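Vindari arm kit, term two review

Our robotics club has had the Vindari kit for 8 weeks now and I'm still finding excuses to stay late with it! The job the students picked was fetching from a packed fridge, and the gripper is my favourite part - slim enough to get in under a shelf of jars and go for the round tub with the orange-tan lid.
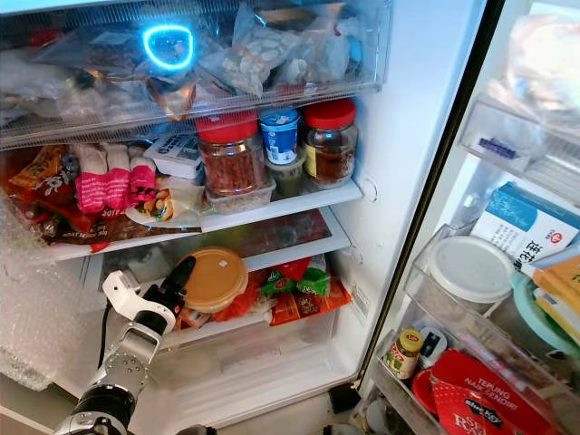
Setup and software

Demetrius Rosenthal in Year 10 had it moving in an afternoon. The manual is thin on calibration, so set aside a second session for that. Two spare fingers come in the box.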